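Two arms, one bench, and a price that needs a second look

Quick one from me, the longer piece is half written and won't be done till December. But people keep asking what I think of the Zaltasano two-arm bench kit and whether it's worth the monthly fee, so. Short answer: the arms yes, the plan no.

Dotinov sells it here as a "kitchen skills" package. You get both arms on plates, grippers, cabling, their software and a support line. The lease is 462 a week, and that's before the training plan, which they push hard. The sales sheet says set up in a morning. Took Brendan Madigan and me till dinner time, and Brendan does this for a living. Most of it was cable. Where does it all go? The manual has one page on that and the drawing is of the older base.

What I like. The arms are good. Smooth, quiet, they stop when you lean on them. Two of them at one table changes what you can even ask for, you can plan a job where one side deals with a door and the other with the food. Single arm kits make you fake that with jigs and wedges and it's miserable. Treasa Hennessy has the Keane single arm in her workshop and she's spent more on brackets then she did on the gripper.

Also like that it's ordinary stuff on the table. A toaster oven with a door that folds open, a wicker basket, a cucumber on a blue plate. If a company wants to tell me their robot belongs in a kitchen then I want to see it near a kitchen thing, not foam blocks.

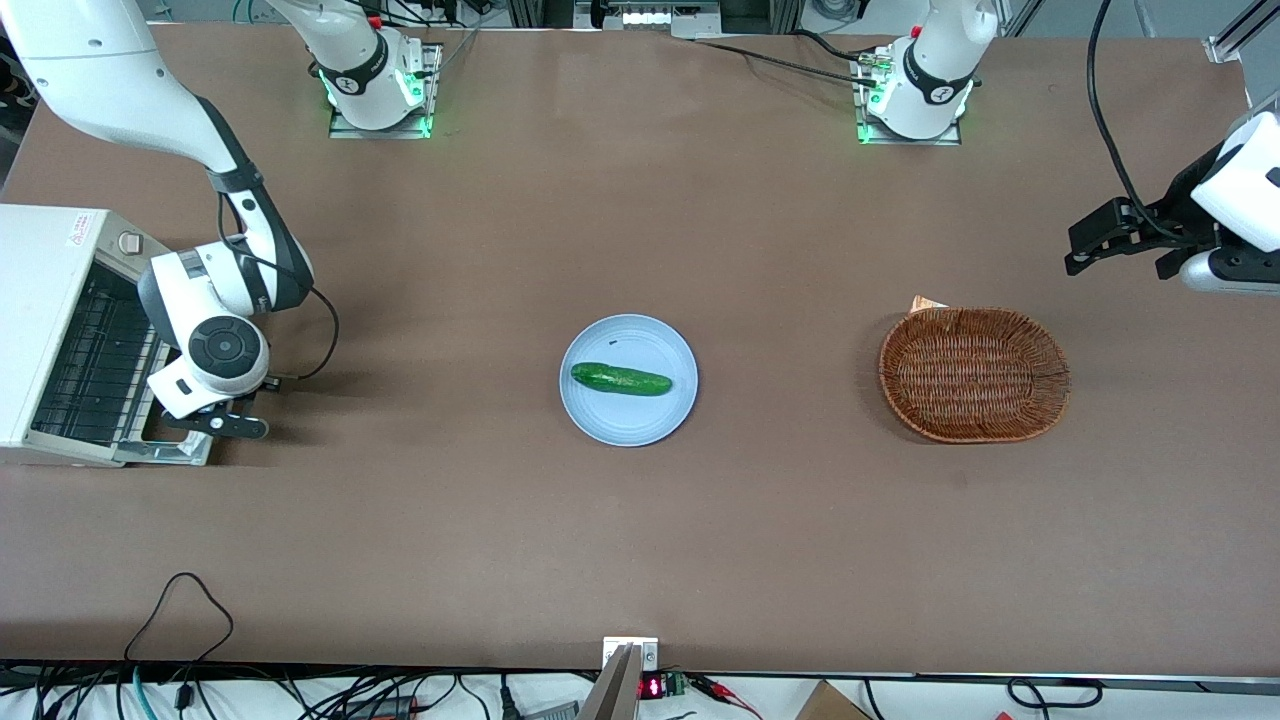 What you're paying for after that

The training plan. Nearly 400 a month on top, and for that you get 8 hours of remote coaching and "priority" on new skills. Priority over who? I asked, got a brochure back. Kha Giáp ran the numbers for his shop and dropped it after the first bill. Says the free forum answered him faster anyway.

My real gripe is the 60 day lock-in. You can't judge a kit like this until you've had it doing your jobs with your things, and by then you're in for the second payment. Sumier let you send theirs back. Smaller arms, uglier software, but you can send it back. That counts for a lot if you're a small outfit with one bench and no spare cash.

Maeve Corrigan reckons I'm being harsh and that support costs money. Fair. Charge for it by the call then. Don't bundle it and bury the line on page two of the quote.

So if you're set on it: lease the arms, skip the plan, get the cable lengths in writing befor you sign. More on the grippers in the long one.

Finbarr Daly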